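Jul 15, 2021
Posted by Ngozi Isah

We use cookies to remember your preferences and count visits. By carrying on you agree to this. Manage settings

So the planner finally got its rewrite, and I have been itching to write about it! If you've been reading for a while you'll know that Arthur (our planning code, named by Jaruwan after an uncle, I think) has been giving me grief since spring. It worked fine with one arm. Give it two and it would sulk.

The trouble was mostly down to how I'd set it up. I was planning for each arm on its own and then checking afterwards whether they'd bump into each other, and if they did, throwing the lot away and starting again. With a clear table that's fine. With glass on it, and both arms wanting to be in the middle, I was seeing up to 500 tries before it found a pair of paths it liked. Sometimes it gave up and I had to go and have a biscuit.

What I've done now is treat the two arms as one big thing with a lot of joints. Slower per step, obviously, but it stops wasting effort on plans that were never going to work. Jaruwan Chuensuk had been telling me to do this for months and has been very gracious about it (she has only mentioned it every morning).

The other half of the job was the grasp on the test tube. Lifting a tube out of a beaker is a horrid little problem, as the fingers need to come in near the rim and then go straight up until the bottom end is clear, or you drag the beaker along with you. I had the "straight up" bit as a strong preference in the cost function, and the planner would happily trade it away for a shorter path - cheeky thing. It's a hard constraint now, for the first 18 cm. After that it can wander as it likes.

Perception is still the weak spot. Clear glass in water is about the worst thing you can ask a depth camera to look at, so for now I fit the rim from the colour image and trust the table height for the rest. Renum, our little labelling tool, has 112 hand-marked rims in it so far and my wrist is feeling every one of them. I'd love to have a proper model trained on those by August, but we'll see.

I also found a lovely bug where the left arm's parking pose was saved in degrees and read back in radians. I won't say how long that took. There's a unit check in the loader now, and a rude comment above it.

Next up is handing a tube from one gripper to the other, and I've already got 3 different ideas scribbled down for how to time it, all of them probably wrong. If you've done handovers with a joint planner, do leave me a comment, I'd really like to hear how you dealt with the waiting.

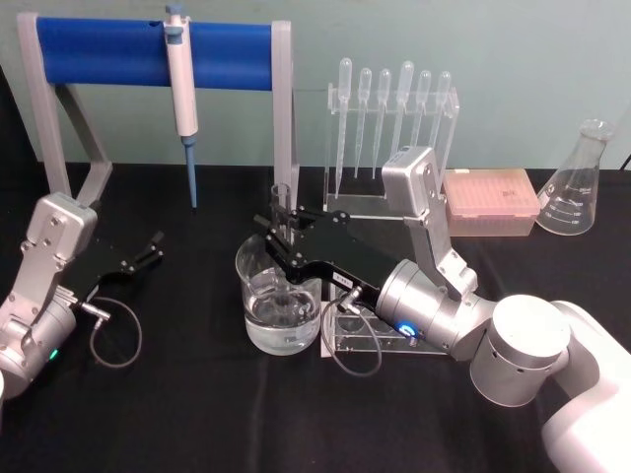

Right gripper at the test tube, left one keeping out of the way over the cloth.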